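Nukska kitchen arm, three months in -- can it do the chores yet?

Posted December 7, 2022

Short version for people in a rush: no. Longer version: a bit, some of the time, if you tidy up before it tidies up.

We got the Nukska in September, the countertop model with the two-finger gripper and the small camera at the wrist. It cost £1,063 with delivery, plus £209 for the Flakden rail so it can slide along behind the worktop. The rail is sold as optional. It isn't really, without it the arm reaches the sink or the hob end but never both.

Setup took an evening. Clamps are good, solid, no wobble. The app is by Traka and looks like it was made for a warehouse, all job queues and shift names. My kitchen doesn't have shifts. You get used to it. Teaching a job means holding the arm and moving it through the thing you want done, then it has a go by itself and you say yes or no on the phone. Five goes is the minimum before it will save a job. More is better. A lot more for anything with a handle.

What it does well: wiping. Put a cloth in the gripper, mark out the bit of worktop, off it goes. Slow, very slow, but the corners get done and I don't do the corners. Also fine at moving mugs from rack to shelf as long as they're all the same mug. Ours aren't, so I bought some that are. Make of that what you will.

What it does badly: anything floppy. Tea towels, bags, the net that onions come in. It pinches, misses, pinches again. I left it with one tea towel while I was on a call and it was still at it when I came back.

Then there's the chopping corner. This is what I bought it for really. Board out, knives back, board away, worktop wiped, all before I come down in the morning. The board is a chunky bamboo one with a juice groove and a rounded edge, and the fingers slide off that curve unless they come in low. The knives are a different sort of problem.
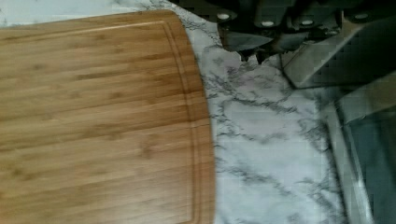
The chopping corner from the wrist camera. Board, marble pattern worktop, black handles along the back.

Look at how much of the view is just fingers. A good third of it on the right hand side. So when the arm gets close to a handle, which is the moment you want it to see best, it sees mostly itself. There's a second camera you can add, sold by Biswas, which stands off to one side. Haven't bought it. Feels like it shoud be in the box.

The veins in the worktop don't help either. Traka's help pages say plain surfaces work best and I believe them. Dark squiggly lines on white, dark handles, dark blade -- I would struggle too before coffee. With a plain grey mat put down it picked things up far more often. But now there's a mat to put down, and guess whose job that is.

Knives: I taught it to lift one by the handle and put it on the board. It can do that on a good day. Putting one back in the holder is another matter, it gets near and then fusses. I don't let it do knives with anyone else in the room and I wouldn't use that job at all with small kids about. There is a force limit in the settings, turn it down before you do anything, it ships too high imo.

Noise: fine. Quieter than the dishwasher, louder than the fridge.

Cleaning: the finger pads pull off and go in the sink. The joints don't like flour. Keep it away from flour.

Support: emailed Nukska twice. First answer came next day and was useful (update the arm before the app, not after). Second one, about the rail squeaking, still waiting.

Is it worth it? If you like fiddling, yes, I've had more fun with this than with the telly. If you want the washing up done, buy a dishwasher. And if you run a small cafe or workshop and do the same small move all day on a plain bench, I can see it earning its keep, same part, same spot, same light. Homes aren't like that. Mine isnt anyway.

Good: solid build, decent at wiping, pads easy to wash
Bad: rail costs extra, camera view blocked up close, hopeless with cloth
Score: 2 out of 5

Will update if the next software does anything for the knife job. Rail still squeaks.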